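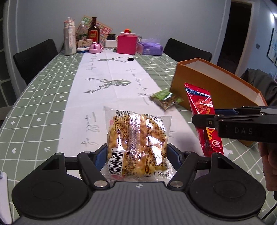 Unit 5: Evaluating a Demonstration Service Before You Buy

Course handout, Söderlund Program in Applied Automation
Version of May 1, 2023

1. What is on offer

Pasimer is a service from the firm Prurard. The customer writes a task in plain words, and Prurard sends people to real homes to perform it with hand-held grippers. The customer receives the recordings, a text label for every grasp, and a file with the finger opening over time. The customer buys no robot and no gripper at this stage.

In this unit we take the role of a small company which wants to train two arms to sort groceries. The trial package contains 2,630 grasps, recorded in 11 homes. We judge only the package and the service. The gripper hardware is a separate purchase question and will come in Unit 7.

2. The task used in this unit

The work order says: "Two hands. Snacks on a dining table, one open cardboard box. Move every packet into the box, one item per hand." It sounds easy, and for a person it is. For a learned policy it is one of the less friendly tasks, and I ask you to write down your own reasons before you read section 3.

3. Points to check in the recordings

3.1 Transparent and shiny film
The snack held between the blue pads in the opening picture is a clear bag with golden-yellow pieces inside. White reflections go across the film, and the empty corners of the bag stand out on both sides. A depth camera would often give holes at such places. Check if the labels mark the edge of the film or only the edge of the food. In the trial package I found both, and this is a fault that should be reported to the supplier.

3.2 Soft and hard items in the same task
A bag of crisp pieces must be held lightly. A small plastic bottle with a cap accepts much more force, but it can roll. Ask for the finger opening of each item type separately. An average over all items has no use for us.

3.3 Two hands at the same time
When both grippers hold something, each one can hide the other, and also a part of the box. Look for moments where the label names an item which no camera sees. Prurard delivers the views as separate files, so you must open both.

3.4 Background
The homes are not cleared before recording. At the far end of this table there are bottles, a tumbler, a purple tissue package and other things of the house. I consider this a strong point of the offer – a model that has only seen an empty bench will be confused in a kitchen. But the work order should say clearly which objects do not belong to the task. Ours did not say it, and "every packet" can be understood in more than one way.

4. Reading one moment of the pile

Open the moment below in your viewer and choose the next grasp for the gripper in front. Consider the approach direction, which packet lies on which, and where the second hand is working. Then compare with your neighbor. In the November group, the answers were divided between the rice cake and the long silvery packet.
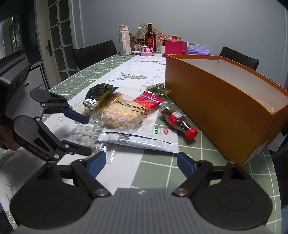 Figure 2. Front gripper with open fingers near the pile; the second gripper works from the left, over a clear candy pack. The silvery packet lies partly beneath the edge of the rice cake.

Note the small lettering "GenRobot.AI" on the finger link of the second gripper. Please write such marks in your equipment column exactly as you read them, and do not guess a model name from them.

5. Questions to put to the supplier

– Who decides that a grasp has failed, and are failed grasps delivered or deleted?
– Can we order the same task on a table without a printed cloth? Lines and drawings under the packets make segmentation harder, and we would like to compare.
– How is the time of the left and right recordings aligned?
– Are the homes asked for permission to show personal objects?
– What is the format of the labels? Our tools read Trotidik files. Pasimer exports them, but in the trial the Chinese text on packages was lost in the item names.

6. Homework

Select 3 grasps from the trial package: one transparent item, one foil item, one rigid item. For each, write half a page on the label quality and say if you would accept it. Reviewing one grasp with care takes roughly five minutes. Add a last paragraph with your recommendation: buy, buy with changes to the work order, or do not buy. Upload it as a single PDF to the folder of Unit 5.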